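Can a machine wipe down a wood table yet? Shop and kitchen notes

A joint in a wooden surface is where wiping gets difficult, for people and for grippers. The notes cover which chores can be handed over and how to set them up.

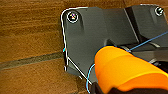 Wiping wood

Flat boards are close to solved. Seams are not. A pad held by a two-finger gripper rides over a groove and leaves the crumbs in it. Run the pad along the grain, then make one slow pass along the seam with a folded edge. Finish the groove by hand with a dry brush.

Vinzenz Pichler logged 227 wiping passes on an oak bench at the Jirkthorpe shop. In 13 of them the pad caught on a raised joint and the arm stopped on its force limit. Sand proud joints flush before you automate anything.

Sorting fasteners

Good enough for daily use if sizes differ by 2 mm or more. Spread the screws one layer deep on a matte tray. Shiny trays cause missed picks. Evanthia Drakos sorted 1,224 screws over one June shift and rechecked only the shortest bin.

Folding towels

Slow. Square towels of one size work; fitted sheets do not. Hang the towel by one corner first so the gripper can find the next one.

Loading a dishwasher

Plates yes, mixed cutlery no. Fix the rack position with two stops. Glasses with stems should still go in by hand.

Care of the gripper

Wipe the fingertips with a damp cloth after any oily job. Check the mounting screws weekly and do not overtighten them. Keep finishing oil off the rails.

Contact: Stitska Workshop Notes, Jirkthorpe | Copyright Stitska | Back to top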